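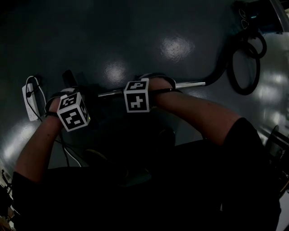
Elínborg Grímsdóttir wrote back within the hour to say the cubes were the only part of the Munell kit she would buy again, and that I should stop blaming the head camera for everything and go check my straps. Fair. I checked my straps. She was about half right, so this review is longer than it was going to be.

Quick background then. Munell wrist kit, two marker cubes, two black straps, head mount with a wide lens camera, recorder software. We use it to collect two-handed demos for a policy that has to learn from people doing the job by hand. Grab a bar, lift, turn, set down, let go. Floor-level stuff mostly. Bought ours in January 2025 after the old Volham gloves gave up for good.

Setup. Fast. Charge the camera, print nothing, the cubes come finished. White with the black and white squares on the faces. You strap one on top of each wrist, do the calibration wave in front of your face, go. First take was recording before my coffee was cold. The Volham gloves took most of a morning and then wanted to do it again after lunch.

Cubes. Good. Big thing here is that they're cubes and not flat tags. Hand rolls over, one face goes out of sight, another one comes in, the pose doesn't drop. With flat tags I lost the left hand every time I reached under anything. They do stick up though. You will knock them together on narrow grips, and I've clipped a table edge with the right one more than I'd like. No damage so far apart from one scuffed corner, which still reads fine.

Straps. Meh. OK when tight. Too tight and your hand goes to sleep, too loose and the cube creeps around the wrist over a long session. A creeping cube is poison because the tracker is still perfectly happy, it just gives you a hand that's a bit wrong in every sample. No warning in the software. That was my problem, see Elínborg above. What fixed it: re-do the wave every time you take a break, and draw a pen line on the skin at the strap edge. Low tech, works. Sleeves pushed up or short sleeves, don't strap over fabric, it slides.

Lens. Very wide, so straight things near the edges come out bent. Fine, the hands stay in view even when you're bent right over, and that's the whole point. Learn to look at your hands though. Sounds dumb. When I do a task I know well my eyes go ahead to the next thing and the head follows the eyes, and then there's a lovely recording of a wall. Takes a few days to train out of yourself.

Shiny floors. Ugh. Ours is dark and polished and the ceiling lights bounce off it. Auto exposure sees a bright patch and pulls everything down, then a dark shirt and a shadow and pulls it back up. Markers mostly survive it. The detail around the fingers doesn't always. Lock the exposure, it's buried in the second settings page under "advanced". Metal objects are the same story, anything bright and round picks up glare. I turned off one row of lights and it got a lot better.

Numbers, from our own log, so take them for what they are. 3411 takes recorded so far. 2558 kept. Of the ones we threw out, the biggest pile was strap slip, next was me looking away, then exposure, then the odd take where somebody talked to me and I stopped halfway. I don't keep the halfway ones, some people do. We trained an early version on the first 1447 good takes and it could already get both hands to the bar, but it let go at strange moments. Adding regrasp takes on purpose (let go with one hand, grab again a few inches over) helped more than adding plain repeats did. If you're starting out, do that from day one. Vary where you start from too. I did my first week from exactly the same spot like an idiot.

Software. Recorder is solid, hasn't crashed on me. The reviewer is slow. Scrubbing back through a take stutters, and tagging is one at a time, no batch tagging, who signed off on that. I ended up exporting everything and tagging in Larnden, much quicker. Export itself is fine, hands and video line up, timestamps are sane. There's a 128 character limit on the notes field that I hit constantly.

Comfort. Head mount is OK for an hour. After that the forehead pad starts to dig and the neck complains, specially if you're looking down the whole time like we are. Short blocks. I do twenty minutes on, ten off, and re-wave when I come back.

Support. Þórarinsdóttir sell it here and they answered my strap question in a day, offered the longer straps at no charge, those arrived in February. Slightly grippier inside. Better — not fixed.

What it doesn't do: fingers. You get wrist pose and video, that's your lot. If your gripper is simple that's plenty. If you need to know what each finger was up to, look elsewhere, or put up with gloves, and good luck.

Would I buy it again? Yes, with spare straps in the same order. Four out of five. Half of the missing star is the straps and the other half is the tagging screen.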